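Clerkness Label Printer, Six Months In

Updated February 2024

I bought the Clerkness because I had thrown away a perfectly good lamb shoulder. It had been in the chest freezer long enough to lose all identity, and I stood over the bin with it the way you stand over a stranger's suitcase. The next morning I ordered a label printer. My wife would like it noted that we owned a pen.

So this is a review of a small battery-powered printer that makes small paper labels, written by a man who cooks too much and writes down too little. I paid for it myself. The company has never heard of me and I expect we'll keep it that way.

What comes in the box: the printer, a short charging cable, one roll of labels, and a folded sheet of instructions in type that assumes you are young. There is no power plug. The roll that comes with it is a starter roll, and I went through mine in an evening, partly on food and partly on a drawer of chargers that had been bothering me.

Setup goes through an app. The app wants an account, the account wants an email address, and the email address then receives a newsletter called Clerkness Notes, which has so far offered me tips on labeling my spice rack and tips on labeling my other spice rack. You can unsubscribe. It took me two tries.

Once you're in, printing is easy. You type "chili, no beans," pick a size, press the button, and the thing hums and sticks out its tongue. The text is crisp. It gives you 13 typefaces, of which I would use four in front of company. The rest look like invitations to a pirate-themed bridal shower. There's a date stamp that fills itself in, and this is the feature I'd pay for again. I never wrote dates by hand. I believed I would remember.

Now the freezer, which is where the trouble starts. The standard labels are fine on a jar in the fridge. On anything cold they sulk. Put one on a bag that's already frozen and it curls up at the corners, then slides off and goes to live at the bottom with the loose peas. You have to label first and freeze second, and you have to dry the bag properly before you do it. The instruction sheet does mention this, to be fair, on the side I hadn't unfolded.

Clerkness sells a separate freezer roll, in white only, at a price that made me put the phone down and go for a walk. It does hold. I've had labels from August come up out of the frost still readable and still attached. But you get fewer to the roll, and the printer won't accept anyone else's. I tried a Renico roll, same width, half the money. The printer spat out a blank and the app told me my media was not recognized, in the tone of a maître d' looking at shorts.

My neighbor Annelore Albers does not own a label printer. She batch cooks on a scale that makes me feel like a hobbyist, and her system is scraps of paper and whatever pen is nearest the phone. I have yet to hear of her throwing away a lamb shoulder.
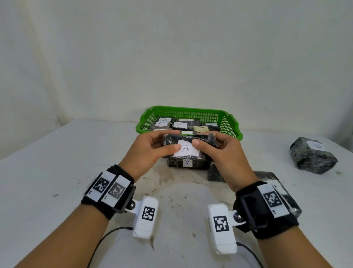 The competition: handwritten labels on dark wrapping, in a green basket.

I did ask what she thought of mine. She printed one that said SOUP, looked at it for a while, and handed it back.

Back to the machine. Battery life is good. I charge it when I remember to, and it has died on me only once, halfway through the word "rhubarb." Print speed is good too. The cutter is a little serrated edge you tear against by hand, and it's the cheapest-feeling part of the whole thing. Tear too gently and you get a fringe. Tear too hard and you pull out an extra inch of blank label, which at freezer-roll prices is a small bereavement.

The paper is thermal, so the text will fade if you leave it somewhere sunny. My jar of dried beans on the windowsill now bears a label that says, as far as I can tell, "ied b." I know what's in it. It's a glass jar.

I also borrowed a Cloken from my brother-in-law Jörg Wegener to compare. The Cloken has a tiny keyboard and needs no app, and I loved it for that for almost a full afternoon. Then I tried to type "bolognese" with adult thumbs. Its labels are plastic and stick like a grudge, to the point where I had to soak one off a good container, and Jörg has since asked for the printer back twice. If you label tools or fuse boxes, get that one. For food you plan to eat and containers you plan to reuse, the Clerkness is kinder.

Things I'd change: a proper blade, a plug in the box, and a way to print the last label again without going through three menus. I'd also like the app to stop suggesting a little cartoon cow every time I type "beef." It seems unkind to everyone.

Would I buy it again? Yes, with the freezer roll from day one and the newsletter sent straight to junk. It has made me a tidier person in one appliance. The pantry remains lawless.

Rating: 4 out of 5. I took one off for the tearing.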